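Trenine Residence Hall
Laundry and Linen Service: Frequently Asked Questions
Last updated 9/12/26

Who may use the service?
The service is open to all residents with a current room agreement. Guests staying in the Kanine wing may use it for the length of their stay.

How do I sign up?
Complete the registration form at the front desk in the Cui Building. You will receive a numbered bag and a matching tag. The tag must stay on the bag at all times.

When are bags collected?
Bags are collected each morning before 10 a.m. from the shelf on your floor. Bags left after that time are taken the next day. There is no collection during the July closing period.

How much may I send?
Each bag may weigh up to 25 pounds. Residents may send up to 6 bags per month under the standard plan. Additional bags are charged to the resident's account.

How long does it take?
Most bags are returned within two days. Bedding and heavy items may need one more day.

Are colors washed separately?
Light and dark items are sorted on arrival. New red, navy and black garments may release dye in the first few washes, and residents are asked to wash these by hand before sending them.

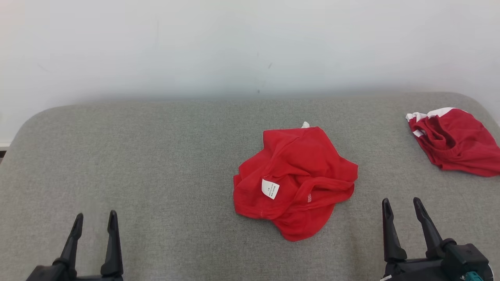 Care labels are followed wherever they can be read. If a label is missing or faded, the item is washed in cold water and dried on low heat. Items marked "dry clean only" are returned unwashed – please do not include them.

What if something is lost or damaged?
Report the matter to Room 427 within 30 days of the return date. Please bring your bag number and a short description of the item. Claims for items left in pockets, including keys and cards, are not accepted.

May I use my own detergent?
No. All loads are washed with the unscented product supplied by Terkano. Residents with a skin condition may ask for an extra rinse on the registration form.

How do I cancel?
Return the bag and tag to the front desk. Charges stop at the end of the month in which both are received.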